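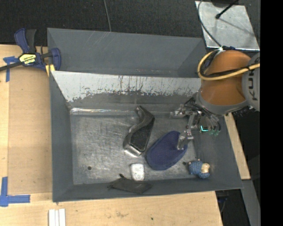 Week 2: How far to trust a survey number
Notes by Nhi Triệu, 6 Jun 2019

Start with the handout from last time, the Nallis sleep study. The claim was that 638 adults "sleep better" after cutting out evening coffee. Before you repeat that to anyone, ask who the 638 were. They signed up through an ad for people with sleep trouble. People who sign up at their worst tend to feel better later, coffee or no coffee. This is regression to the mean, and I will keep bringing it up until August.

Sample size
A big sample shrinks random error. It does nothing for a bad list. If you call 1000 people at home at noon, you get 1000 people who are home at noon. Kelechi asked in section whether weighting fixes this. Sometimes, a little. It can't fix a difference you never measured.

Wording
Compare these two:
"Do you support the new bus fare?"
"Do you support the new bus fare, which pays for night service?"
I would not average the results, and I would be wary of anyone who did.

Missing answers
The Drumora report gives a response rate of 16 percent and then never mentions it again. Look for what the authors did about the other 84. I found one footnote.

For next time
Read the Trương chapter, skipping the appendix. Bring one news story built on a survey and find the original questions. If you can't find them, write down where you looked.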